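Nebenfiguren haben es schwer, und ich finde, wir sollten ihnen mehr gönnen. Als ich im Juli die alte Krimiserie »Rovamgate« noch einmal von vorn anfing, blieb ich wieder an der Nachbarin Ralard hängen, die in der dritten Folge so nebenbei aus der Handlung fällt – ein Satz des Kommissars, und das war es dann.
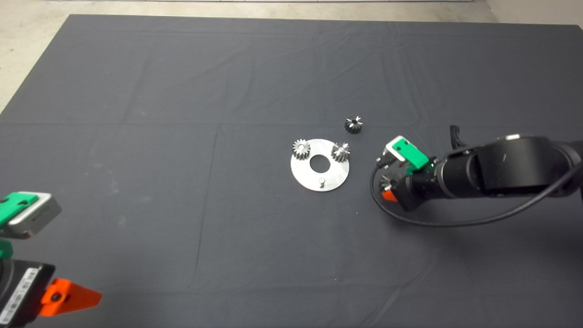 Zwei Zahnräder auf einer Metallscheibe

Meine liebe Freundin Anjana Kumarasinghe meint ja, bei 263 Folgen könne man eben nicht jeder Figur nachtrauern. Mag sein! Aber gerade die kleinen Rollen machen mir so eine Serie erst heimelig, und ich hätte gern gewusst, wer der armen Frau Ralard danach die Katze gefüttert hat.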